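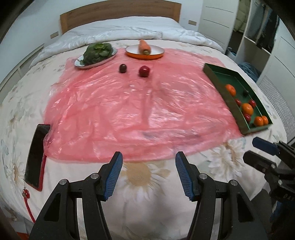 Spare bed, pink sheet down, oranges in the green tray

mapplebeck_n
Posted 12/05/2021

We lost the kitchen table to the decorators, so I am sorting the fruit and vegetables on the spare bed. I put a plastic sheet over the bedspread first. The spread is the cream one with the big daisies and it has to go to the laundry in Drusthorpe if anything gets on it, so I want to keep it clean.

My question is what to keep together. I have oranges, red apples, a couple of plums, a carrot and some greens. Can they all go in one tray until the kitchen is back?

Neville Mapplebeck

geketti_fan
Greens on their own, always. Apples give off gas as they ripen and leaves go yellow next to them. Same for the carrot, it can turn bitter. The oranges don't care much.

tfairclough
I would not keep any of it in a bedroom. Is that a radiator next to the wardrobe? A garage shelf would do better than the best tray in the world. I kept 46 apples in mine from September and most of them were fine at New Year.

mapplebeck_n
The radiator in there is turned off and we have no garage. It is this room or the hallway.

I tried everything round in the tray to see if it would fit. 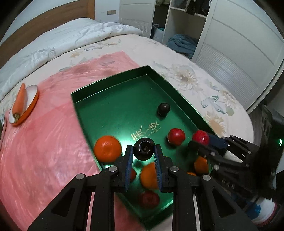

Apples, oranges and the dark ones together in the tray with the gold writing

It does fit, but they touch each other. The carrot is staying on its plate.

plerkonbridge_pat
Touching is fine for two or three days. After that I'd separate them. One soft plum will mark whatever is under it and then you have two bad ones. Also the tray is too shallow to stack anything, so don't try.

tfairclough
Still disagree. Fruit bowl in the hallway, greens in the fridge. Where is the fridge in all this?

mapplebeck_n
Fridge is in the hallway, Trevor, and it is full. That is why I'm asking.

geketti_fan
Then take something out of it. Leaves need the cold more than a jar of pickles does.

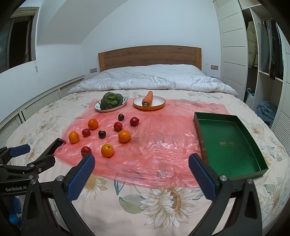
staniforth_lane
Apples and oranges can share a room for a week if they have some space between them. I pack boxes for a farm shop and we lay everything out before any of it gets packed, so you can check each piece for soft spots. You have the right idea with the plastic, and having the fruit spread over it in front of the two dishes makes the checking easy. I would pull the dark plums out first and eat those, then the apples. Don't wash anything until you are ready to eat it – damp skin is what starts the mold.

tfairclough
Fair enough on the washing. I do the same.

plerkonbridge_pat
Agree on plums first. I don't agree on a week for the rest in a heated house. I'd say four days, then look again.

mapplebeck_n
Thanks all. Plums tonight. I moved the pickles and the greens are going in the fridge. The rest can go in the tray with newspaper between the apples and the oranges. Does anyone know if the plastic needs to stay on under the tray, or can I fold it up?

geketti_fan
Leave it on. You said yourself what the laundry is like.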